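Inside the Big Black Tower
A small gallery from the workshop
Lellari Repair and Reuse, posted 7 December 2025

Every so often somebody writes to ask what we get up to on the bench between the phone calls and the pick-ups, and the truthful answer is that we spend a great deal of time with our heads inside old computers. I've been promising a gallery page since September and it has taken me until now to sit down with a pot of tea and write the captions, so thank you for your patience, and thank you especially to those of you who kept gently asking!

The subject is a Dell desktop tower, one of the roomy office kind that used to hum away under desks all over town. If you worked in an office at any time in the past couple of decades you have very likely kicked one. We like them. They come apart sensibly, the bits you're supposed to touch are a different colour from the bits you're not, and there's space inside to get a whole hand in without losing any skin. I learned on a tower like this, on my aunt's kitchen table, with a tea towel underneath so I wouldn't scratch the wood, and I still feel a bit of a glow when the side panel comes off and there's the whole works laid out like a little town seen from a plane.

I should say that I'm a talker, and these captions have got away from me somewhat. Skip ahead if you only came for the pictures.

The board and the empty socket
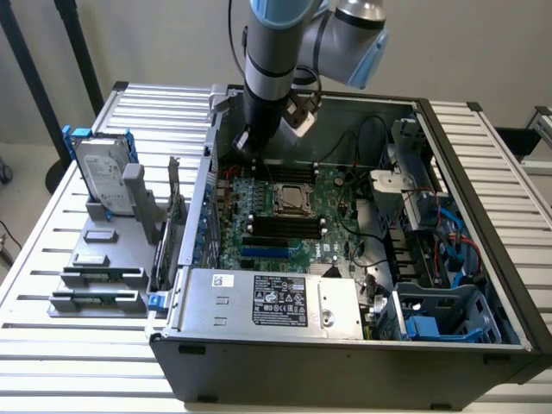

The tower is on its side on the slatted aluminum table, which is how we like to work on them, with the green motherboard facing up and good light falling on it. The square near the middle with the metal frame and the little lever is the processor socket, and it's empty. I always feel a bit tender about an empty socket. It's the most delicate part of the whole machine, and I have seen grown adults (me, twice) go quite pale after brushing one with a sleeve.

Just below it are the black memory slots with white latches at their ends. Those latches are a lovely bit of design: press them outward and the memory stick lifts itself up to meet your fingers. New people in the workshop always want to tug, and we always say the same thing, which is to let the latch do the work. A bit further down you'll find a blue expansion slot with some shorter black ones for company, and the Dell logo printed in white on the board beside it.

The silver box along the bottom of the case is the power supply. We don't open those, ever, and we ask that you don't open yours at home either, however curious you are and however rainy the weekend. The label on top is the part you want. Copy down what it says before you go shopping for a replacement, or better still take a photo of it on your phone, as the print is tiny and the light in most people's spare rooms is dreadful. I keep a magnifier in my apron pocket for exactly this job – a cheap Pokton one that has outlived two aprons.

Blue for go

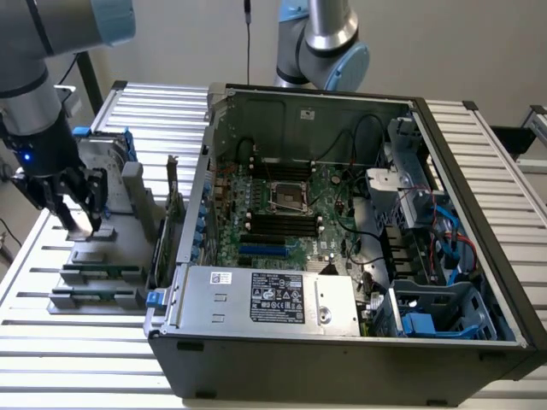

I chose this one for the blue. Have a look down the left inner edge of the case, where the expansion-card clips make a tidy column, and then at the bottom right, where there's a blue latch on the drive carrier. There's a blue tab at the left end of the power supply too. Once you've noticed that the blue parts tend to be the ones meant for hands, a tower like this gets a good deal less frightening. I have watched a very nervous gentleman in his eighties spot it for himself, and he was unbearable for the rest of the afternoon, in the nicest possible way.

You can also see both banks of memory slots, one above the socket and one below, with nothing in any of them. That's a generous amount of room for memory and one of the reasons we're so fond of the bigger towers. The blue and red cables coming from the grey drive cage are SATA cables, for the drives. The colours make no difference to how they work, but they're a great help when you are trying to follow one through a crowd of thin black wires, and I do wish every maker would use a few different ones.

Dagný Ladefoged, who taught me most of what I know about keeping a bench in order, has a rule about cables: don't pull one until you know where both ends go. I've passed it on to everyone I have worked with since, and I break it myself more often than I'd like her to find out.

A few things people ask

Do you take towers like this one? Yes, gladly, working or not. Please leave the side panel on for the trip and bring any loose screws in an envelope. We have 17 jam jars of screws on the shelf already, sorted more or less by thread, and there's always room for another handful.

Should I take the drive out first? If you'd feel better keeping it, then certainly, and if you aren't sure how, come in and we'll show you. It's a five-minute job on a case with carriers and a slightly longer and swearier one on a case without.

Is it worth fixing an old desktop? Very often, yes. A clean, some more memory and a newer drive will do wonders for a machine that only has to manage email, letters and the family photos. We'll tell you kindly if we think it's had its day.

Can I come and watch? Of course you can. The stool by the Sindberg cabinet is the visitors' stool, and the kettle's on the windowsill. Bring a mug if you're fussy about mugs.

The next gallery will be laptops, which are fiddlier and will need closer pictures, and after that I'd like to do a page on printers if I can find anything pleasant to say about them. If you have a machine you'd like to see opened up, leave a note at the counter or send one through the contact page.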